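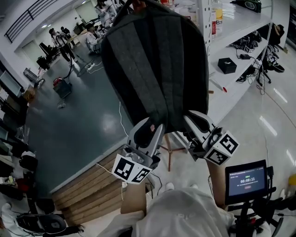 A backpack held by its bottom edge in a two-finger hand-held gripper, with a marker cube at the base of each finger.

Software teams like to treat demonstration data as somebody else's job. One group collects it, another trains on it, and the tools in between get written on a Thursday by whoever is free. I think those tools deserve the best programmers on the team.

Take a backpack. A rigid box has a pose you can write down in one line. Fabric sags, folds and hides the fingers that are holding it. A policy that learns to pick up bags learns from the path of the gripper, so the path has to be right. With printed markers, it is only right while the camera can see them. Once the bag swings across a cube, the tracker has to guess, and most trackers guess without telling anyone.

At Bomik we went back through 243 recordings of soft objects in August. In 185 of them the finger pose was good from start to finish. The rest had gaps that our pipeline had filled with a smooth curve. The curves looked fine on a plot. They were also wrong, in a few cases by more than the width of a finger, and we had been training on them for weeks.

My colleague Noemi Ostrowski wanted to fix this with a better filter. I argued for a plainer change. Every pose should carry a flag that says measured or filled in, and the flag should survive every step up to the training loader. We did it her way first and my way second. The flag took 2 days to add and found 5 bugs that the filter had covered up.

The operator should see the flag too. A screen on the handle that shows a timer tells you that recording is on. It should also say whether both markers are being tracked, in letters large enough to read with your arms out. A person who knows the take is bad can redo it right then, while the bag is still in reach.

Bigger models may learn to put up with bad labels. I would still like to know which labels are bad before I pay for the training run.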